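Why Does the Sea Taste Salty?

Category: Curious Kids > Earth and Water
Reading time: 2 min

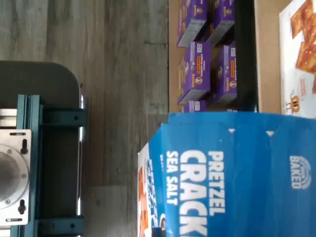
I swallowed a big gulp of ocean when I was 8, down at Traltside beach, and I've wondered about salt ever since! Most of it starts out in rocks. Rain is a tiny bit sour (way too weak for you to taste), and as it trickles over hills it nibbles little bits of mineral out of the stone. Creeks carry those bits to rivers, and rivers carry them to the sea. Then the sun warms the water and some of it floats off into the air, but the salt stays behind. People have borrowed that trick for ages to make sea salt, the same words you'll spot in white letters on the blue pretzel cracker box. They let seawater into shallow ponds, wait for the sun, and scrape up the crystals.

Want to try it? Stir a spoonful of salt into a cup of warm water, pour a little onto a dark-coloured plate and leave it on a sunny windowsill. Check it every day and draw what you find!

© Clurotdale Kids' Pages, July 2021 | Contact us | Back to top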